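Drelutow Garden Paths: survey records, README

Maintained by Sânziana Dumitrescu. Entry checks by Liv Wallin.

What is in the folder
The records cover 108 footpaths and courtyards in the Drelutow district, one row per path. Each row gives the surface type, the width in inches, the slope and a drainage score from 1 to 9. Fieldwork ran through September, mostly before 10 in the morning, when the light was low enough to show dips.

Files
paths.csv – the main table
notes.txt – remarks from the walkers, lightly edited
codes.txt – surface codes and their meanings

Known problems
The Scanlon side of the district was walked by one person only, so the drainage scores there have not been compared with a second reading. In 3 rows the width is missing. Slope is given per 100 inches of run, and older sheets from Clivetti used feet. We converted those by hand – please report any that look wrong.

Surface code P is for pebble mosaic, T is for tile. A path with both gets the code of the larger area, and the other goes in the remarks column.

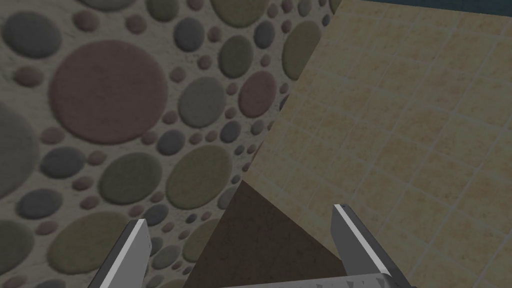
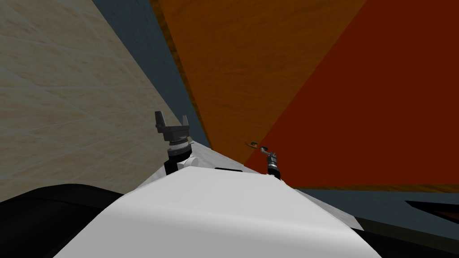
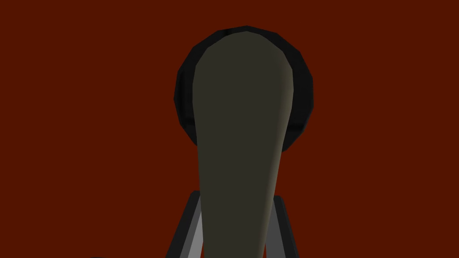
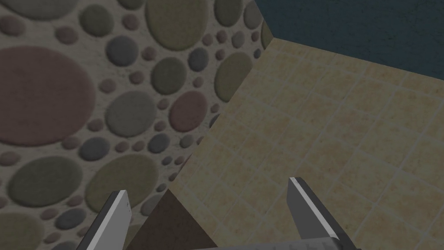

Changes
Version 9 merges the Drudivard courtyards into the main table. Their old row numbers are kept in the column old_id. Blank cells mean not measured, and a zero is a real zero.

Use
Free to copy and change with credit to both names at the top. Send corrections to Liv with the row number and the old value.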